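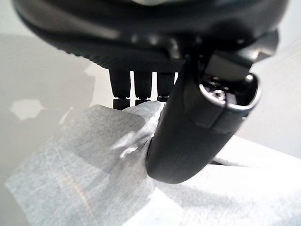

4.3 Setting the Cloth Grasp Profile

Use this section to configure how the Sadura controller detects contact and closes on thin or soft materials. Complete the wrist camera calibration in Section 3 before you begin.

1. Open Trullness and select Profiles > Deformable. Load the default profile.

2. Set the wrist camera stream to 30 frames per second. The contact estimator does not accept lower rates.

3. Set Descent Mode to Guarded. The finger stops when the measured load passes the contact threshold.

4. Lock the exposure. White cloth on a white surface offers little contrast, and automatic exposure can hide the edge of the material from the segmentation module.

CAUTION: Do not raise the contact threshold while the arm is enabled. Press Hold first.

5. Start the grasp preview and check the fold in the wrist view before you confirm the lift.

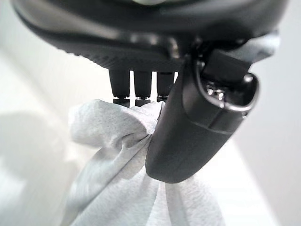 Figure 4-2. Wrist view with white cloth gathered beside the finger.

6. Select Save As and enter a new profile name. The default profile is read-only.

4.4 Two-Arm Hold

The planner treats a garment held by both grippers as one linked object. Each arm then moves within the limits set by the other – a change to one path causes both to be planned again.

1. Assign the same profile to the left and right arms.

2. Set Planning Timeout to 600 milliseconds.

3. Enter the garment type. For sweatshirts and other heavy knits, select Wide Panel. 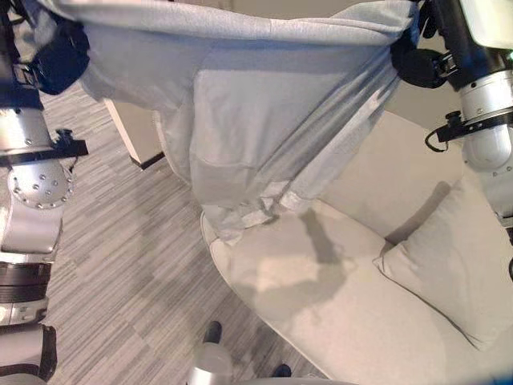 4. Set Tension Limit to level 3 or lower. Higher levels are reserved for test fabrics and require a supervisor login.

5. Run the motion in Simulate, then in Live at reduced speed.

NOTE: If the planner returns code 3730, the two arm paths could not be matched in time. Open both grippers, return the arms to Ready, and repeat from step 2. Send repeated faults, with the session log attached, to Ezequiel Vidal, Escobar Technical Support.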